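Storing shirts in plastic bags, yes or no?

leen_akl
16 November 2020
Hello everybody. I am sorting the clothes for the winter and I have a question about bags. In September I bought a pack of 30 clear bags from Kustton, for the summer shirts and the thin blankets. My idea was to see the color of each thing without opening. Before, I had everything in one big Evavwood chest and every time I needed one shirt I had to take out all of them.

I wash, I let it dry one full day on the rack, I fold it flat and then I press the air out with my arm. The light blue things went first.
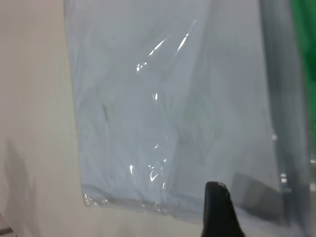

Then I put the bags standing in the drawer, like files. It fits nine in one drawer, which makes me very happy. But my sister says that cotton must breathe and that in spring everything will be yellow. Is she right?
Leen

dortner
Your sister is right, in my opinion. I kept my good shirts in plastic for two winters and the collars became yellow. Now I use old pillowcases.
Damian Ortner

moth_and_co
I don't agree with Damian. Yellow collars come mostly from sweat and soap which stayed in the fabric, and they would turn yellow in a pillowcase too. Rinse twice and no starch. My bags are in a cool bedroom and I have had no problem. In a hot attic I would not do it.

dortner
@moth_and_co I rinsed them very well, thank you. The same shirts in the pillowcase stayed white. It is only my experience, but it is mine.

Nolard351
For one winter I think plastic is fine, for years no. I leave one corner open for the air. Leen, do you put anything inside against moths? Please don't put the lavender oil directly on the cloth, I made a stain like this which never went out.

leen_akl
Thank you all! No oil, only a small piece of cedar in the drawer, outside of the bags. The room is cool, so I will keep the bags until spring but with a corner open. The white shirts I will move to pillowcases, because there I would be too sad. Damian, do you iron before you store or only after?

dortner
Only after. They get creases anyway.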